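Home News Reviews Guides Opinion Forums

Daily Login Rewards Are Bad Scheduling

Olga Ibarra
July 25, 2022

Trellov has used the same login calendar since its launch in March. Log in, claim a small bundle of upgrade stone, log out. Miss a day and the streak counter resets. The large payout sits at day 40, and a full streak is worth 1,947 stone. A player who misses day 39 keeps 657 of that.

The usual defense is that the reward is optional. In a solo game with fixed difficulty I would accept that. Trellov scales its weekly boss to the average gear level of the server, so a player who skips the calendar falls behind a moving target. The stone has to be made up in the mines, at a rate that makes one missed evening cost several.

Bảo Vũ, who runs our guild's spreadsheet, argues that streaks keep the population up and the queues short. The queues are short. They are short for the two hours after reset, when people are claiming, and then they are long again. A login is a poor measure of play. In our guild of more than 200 accounts, many log in every day and have not entered a dungeon since spring.

Druvine handles the same problem with a bank. Rewards build up whether or not the player is present, up to a cap of seven days, and are claimed in one visit. The total paid out over a month is close to Trellov's. The schedule belongs to the player.

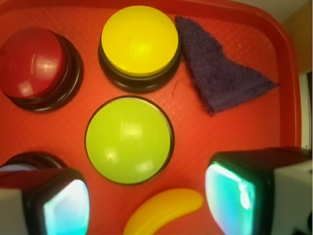
What I would change

Replace the streak with a running total. Day 40 should mean the fortieth day played. Keep the payout where it is, and remove the claim screen, which takes four presses to dismiss on a controller. If the designers want people in dungeons, attach the stone to a dungeon clear and let it bank for a week.

Chalerm Srisuk made most of these points on the forum after the last patch. The thread was moved to the archive with no reply.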